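Aktuelles > Berichte > Betriebsbesuche

Besuch bei Zotitico: Wo der Roboter die Schubladen aufmacht

Am Mittwoch, 15. April 2026 durften wir die Firma Zotitico besuchen. Unsere Gruppe vom Weiterbildungskurs Logistik war zu fünft, und die Fahrt mit dem Regionalzug dauerte 40 Minuten. Am Eingang bekamen wir Besucherkarten und eine kurze Belehrung über die gelben Linien am Boden, hinter denen man stehen bleiben muss, wenn der Arm sich bewegt.

Zotitico bereitet gebrauchte Haushaltssachen für den Wiederverkauf vor: Boxen, Tabletts, kleine Schubladenschränke, Ladegeräte. Die Firma beschäftigt 66 Personen. Früher hat man in der Sortierung alles mit der Hand gedreht, geöffnet und kontrolliert, acht Stunden im Stehen. Seit November übernimmt an 2 Plätzen ein Roboterarm einen Teil von dieser Arbeit. Die Anlage hat die Firma Stiner geliefert, die Programme kommen von Jakovitz.

Geführt hat uns Hélder Lobo, der Schichtleiter. Er hat selbst lange an diesen Tischen gearbeitet und er sprach sehr offen. Der erste Schritt, den er uns erklärte, ist das Wenden. Eine Kiste muss man auch von unten ansehen, weil Risse oft am Boden anfangen. Bei großen Kisten war das für die Handgelenke anstrengend.

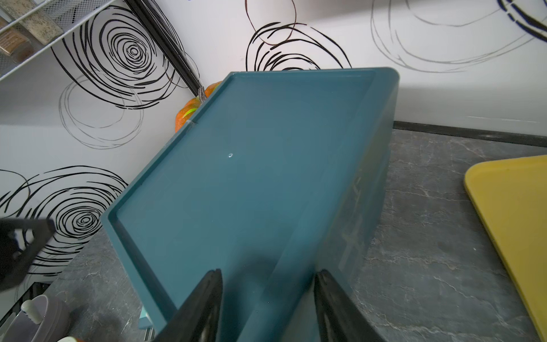 Die blaugrüne Kiste im Greifer, mit dem Boden nach oben.

Das Urteil, ob ein Teil gut ist oder nicht, trifft weiterhin ein Mensch. Die Mitarbeiterin am Bildschirm sieht die Aufnahmen vom Greifer und entscheidet: verkaufen, noch einmal reinigen oder aussortieren. Eine Kollegin aus unserer Gruppe fragte, ob das nicht langweiliger ist als vorher. Herr Lobo überlegte ein bisschen und sagte, für manche ja. Zwei Personen haben nach dem Umbau gebeten, wieder in die Verpackung zu wechseln, und das wurde auch gemacht. Andere sind froh, dass sie sitzen können -- besonders die, die schon Probleme mit dem Rücken hatten.

Beim zweiten Schritt geht es um Schubladen. Sie müssen auf und zu gehen, und es darf nichts darin vergessen sein. Herr Lobo erzählte, dass man schon Münzen, Schlüssel und einmal einen Reisepass gefunden hat.

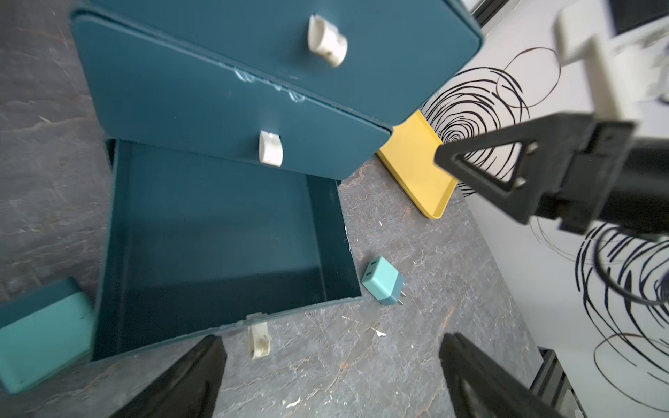
Kontrolle am Schubladenschrank: Das unterste Fach ist offen und leer.

Mich hat überrascht, wie langsam der Arm arbeitet. Ein geübter Mensch ist bei den Schubladen klar schneller, das gab auch Herr Lobo zu. Der Vorteil liegt für ihn bei der Spätschicht, für die er schwer Leute findet. Entlassen wurde nach seinen Worten niemand, aber drei befristete Verträge hat man nicht verlängert. Ich fand es gut, dass er das nicht verschwiegen hat.

Neu ist auch der Beruf am Arm selbst. Wer will, kann bei Peixoto eine Schulung von 5 Tagen machen und danach einfache Störungen allein beheben, zum Beispiel wenn ein Griff nicht richtig gefasst wird. Die Schulung zählt als Arbeitszeit. Mehr Lohn gibt es dafür noch nicht -- darüber verhandelt gerade der Betriebsrat.

Zum Schluss saßen wir noch mit Kaffee in der Kantine und konnten Fragen stellen. Wer aus dem Kurs die Unterlagen von Herrn Lobo haben möchte, kann sich bei mir melden, ich habe noch einige Exemplare.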